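Workshop Tips: House Rules for a Two-Arm Tabletop Bench

Filed under: Shared benches, Kitchen tasks

These are the working rules for the spice rack task on the two-arm bench at Goltgate. They replace the February sheet. Most of them are ordinary kitchen and workshop habits written down so that two people setting up the same table get the same result. Muthu Menon maintains the list; send corrections to him.

1. Table layout

Place the rack at the far side of the table, with its base parallel to the far rail. Jars go in columns by lid color. White lids stay together, green lids stay together, and black lids take the last column. Do not mix lid colors to fill a gap. An incomplete column is acceptable at the start of a run as long as the log says so.

The plastic wrap goes to the right of the rack, lengthwise, label up. Knives lie flat with the handle toward the far edge and the blade clear of the cloth. The cloth is folded before it is put down and stays near the left front corner.
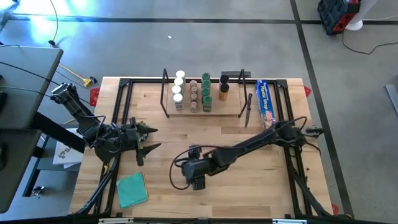

Rack at the far side, plastic wrap to the right, folded cloth near the left rails.

2. Before power-up

Check that every jar cap is fully threaded. A cap that is only resting on its jar will come off in the grip. Wipe the necks with a dry cloth. Spice dust on a fingertip is enough to change how it holds a smooth cap, and it spreads to every other jar in the set.

Cables are to be checked by hand at the wrist and the shoulder of each arm. A loop is allowed — it has to be there for the joint to turn — but it must not be able to catch on a jar when the arm is low. If a cable tie has been replaced, move the joint through its full travel before starting.

Hands stay outside the rails once the arms are live. Anyone who needs to reach in calls a stop first and waits for the operator to repeat it back.

3. During a run

Jars taken out of the rack stand upright on the open wood toward the near edge. Leave enough space between them for the gripper fingers to open. Jars standing closer together than that are permitted only when the task sheet asks for it.

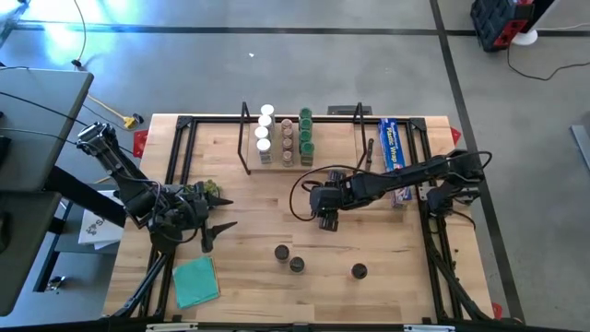

Three black-capped bottles on the near side of the table, with the right half of the rack clear.

Do not correct a jar by hand in the middle of a run. If one tips, stop, log it, and reset the whole table to the starting layout. Partial resets were the largest source of bad entries in the old log, which Balakrishnan Palaniappan went through line by line. Of 2580 entries, 2209 were usable. Most of the rest had a jar in a position that did not match the sheet.

4. Jar labels

Mark each jar on the body with tape, never on the cap. Caps get swapped during cleaning and the name goes with them. Blue painter's tape is the bench standard: it takes marker well and peels off without leaving glue. Press the ends down firmly. A lifted corner will stick to a finger pad.

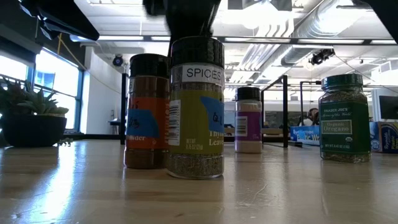
Store labels stay on under the tape. The printed name and net weight are useful when a jar has to be replaced, and a refill from a different brand may not have the same diameter. If a replacement differs in height or width from the original, record it as a new item even when the contents are the same.

Glass and clear plastic jars should be checked for cracks at the shoulder and the base. Retire a cracked jar the same day. Tape is not a repair.

5. Light and surface

Varnished wood reflects. Note the time of day in the log and whether the shades are up or down, and keep them that way until the set is finished. Clean the top with a damp cloth and dry it fully. No polish, no oil. The Suvarna bench was oiled once and the jars slid for 35 runs before the finish was stripped.

6. Closing down

Park both arms, cut power, then clear the table. Jars go back by lid color with the tape facing the near edge. Floor cords are checked last. Gotusley uses the same checklist, except that their deep clean falls on Wednesday.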